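The Aunt Who Came for the Weekend

My aunt arrived on the Sunday with one suitcase, a bag of lemons and no return ticket, and said she would only be stopping until the boiler at her own place was put right. That was in February. By the time the clocks went forward she had her own shelf in the bathroom and her own opinions about our bins, and my mother had stopped asking about the boiler altogether.

She had worked for 32 years at Marchetti, the glove shop on the hill, and she still looked at people's hands before she looked at their faces. She could tell you who gardened and who bit their nails and who was about to ask for money. When she first shook hands with the man next door she held on a good while longer than he liked, and afterwards told us over the washing-up that he was lonely and ought to be asked round for soup. 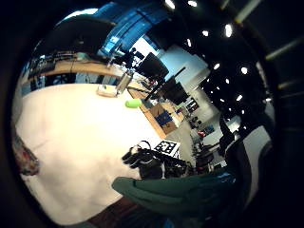
The long white table, with the lime-green thing that caught my eye before anything else did.

So he was asked round for soup. He came at seven with a loaf under his arm, and he and my aunt argued until gone eleven about whether the old number 53 bus had ever stopped outside the Fandero cinema. She said it had. He said it had stopped at the corner, which was a different matter entirely, and my mother went up to bed and left them to it with the last of the cheese.

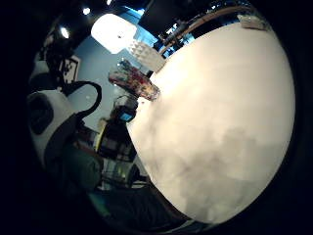 The week after, he brought a timetable. It was from the year I was born, soft as cloth along the folds, and he spread it out beside the butter and put his finger on the place. My aunt fetched her glasses — she had two pairs and trusted neither — and read it for a long time. Then she said that timetables were written by people who never took the bus, and would he like more potatoes.

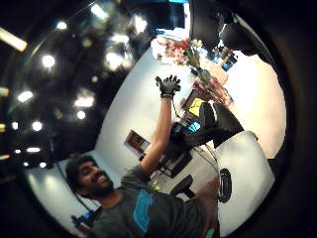 I was 21 that spring, and I thought I knew what a courtship looked like. I had read plenty of novels. It had not crossed my mind that it might look like two people in cardigans being cross about a bus, week after week, with the good bowls out.
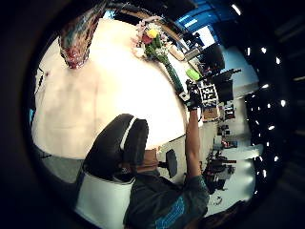

In June the boiler man rang. The part had come from Tirkier at last, he said, and he could fit it any afternoon she liked. My aunt thanked him very nicely, put down the receiver, and went out to the fence to ask next door whether he wanted any lemons.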